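I went to the open day at Nilora last September expecting to be a little bored, and I stayed until they turned the lights down. Weronika Kozłowski, who ran the simulation demo, let us all crowd in (there were 10 of us around one monitor!) and never once hurried a question along.

My neighbor grumbled that it was only a computer picture of a kitchen counter, so what was the point? I think he missed the best part. I'd much rather a robot learn its manners in there, fumbling through 734 practice runs, than start out next to my good dishes. And I do wish more companies would show the public this slow, patient side of the work, instead of saving the invitation for the day when everything is polished.

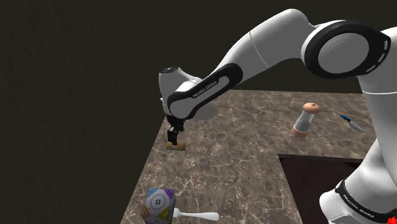
The simulated arm with its gripper down at the little wooden block.

I drove home thinking about that block, and I've already asked to go again.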